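Cloth is harder than blocks

I said back in February that I would get the arm folding things before the spring was out, and well, spring is out and it folds nothing so far. But it does pick cloth up now, some of the time, and I am more pleased about that than I probably should be!

For anyone new, the arm lives at the end of my dining table and I've been building it in the evenings, mostly from a secondhand Ustell kit with 6 servos and a gripper I have reprinted more often than I care to admit. With wooden blocks it had become quite dependable. Cloth is another animal altogether – it slides, it bunches, it never lies the same way twice, and the depth readings go silly wherever there's a crease.

So last night I set it 20 tries in a row, made myself a big pot of tea, and sat down to watch. The early ones were dreadful. Then I slowed the approach, had the fingers come down a little wider, and let them wait a moment before closing (a tip from the Cirkton forum, and a very good one), and things got a lot friendlier.

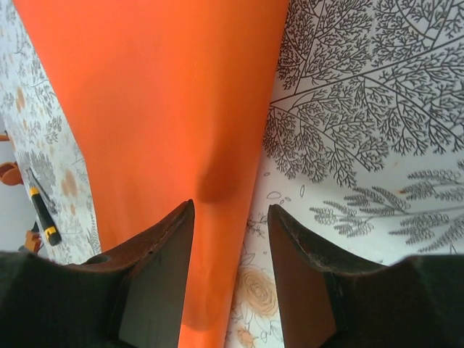 Orange cloth between the fingers, before a proper squeeze. Likely a screwdriver still on the tablecloth.

Next I want softer pads on those fingertips, and then we'll see about a first fold.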